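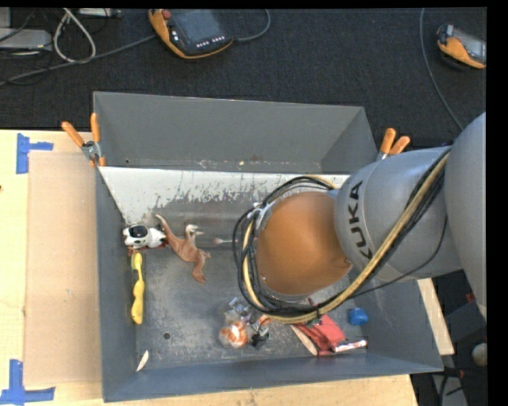

Business Continuity, Session 5: Setting Recovery Targets
Instructor: Apolline Guillot

Welcome back! Last week was all about finding out what the organization does and what hurts when it stops. Today we get to turn that into numbers, and I think it's the most fun part of the whole course (bear with me, you'll see).

Three terms to know cold

MTPD, maximum tolerable period of disruption. The point past which the damage to the organization can't be accepted.

RTO, recovery time objective. How soon we plan to have the activity running again. It has to be shorter than the MTPD, and please leave real breathing room between the two!

RPO, recovery point objective. How much data we can afford to lose, measured backward in time from the outage. A nightly backup gives you an RPO of 24 hours at best.

Students mix up RTO and RPO every single year. RTO looks forward from the outage, RPO looks back.

Worked case: Clivis

Clivis ships spare parts from one warehouse and takes 400 orders on a normal day. The order desk lead, Faisal Bajwa, told the interviewers that customers start going elsewhere after two days. Finance put the MTPD at 39 hours, based on penalty clauses in the contracts. Which one do you use? Start with the shorter figure, then go back and ask both sides how they got there. That second conversation is where the good stuff comes out.

The team settled on an RTO of 24 hours. Then someone checked the supplier agreement for the order software, and it promised a restore in 48. Wonderful find! An RTO is only as good as the slowest thing it depends on, so draw your dependency map before you write the number down.

Watch the calendar too. Clivis has its peak in March, when a one-day stop costs far more than it does in summer. Set targets for the worst reasonable week.

For next time

Read the Dimport case and fill in the target table for the payroll and customer service rows. Demyd Stetsiuk and Waqas Usmani will present theirs first, and we'll pick them apart kindly. Bring a draft dependency map, pencil is fine.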